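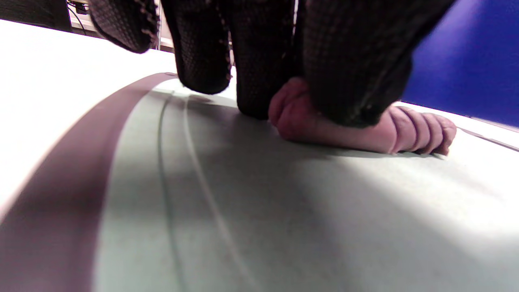
Black knit glove, pink rubbery thing, grey surface.

Pralley Repair Evenings: Frequently Asked Questions

Do I need to book?
No. Turn up at the Pralley hall after six and take a ticket. Last January we had 90 people through the door in one evening, most of them carrying toasters, so bring a book.

What does it cost?
Nothing. There is a tin by the door, and we do look at you as you pass it.

What will you fix?
Lamps, radios, zips, chair legs, clocks, most things with a plug. Of the 296 items we saw last year, 164 went home working. The rest went home.

What won't you fix?
Microwaves, anything that runs on petrol, and printers. Microwaves can kill you. Printers are a matter of morale.

Can I just leave it with you?
Please don't. We still have a bread maker from the Florkine Road days and it has begun to feel like a member.

Can you order parts?
We can tell you what to ask for. Jedano on Abreu Street keeps fuses, belts and kettle switches, and will sell you one without making you buy ten.

My item is very old. Is that a problem?
Old is fine -- old things have screws. Bring the instructions if you kept them.

Will my child be bored?
Probably. There is a box of dead keyboards they may take apart. We don't need the keys back.

Who do I complain to?
Chibuzor Onuoha, at the desk with the kettle. The kettle works. Please don't take it home again.

Page last changed November 4, 2023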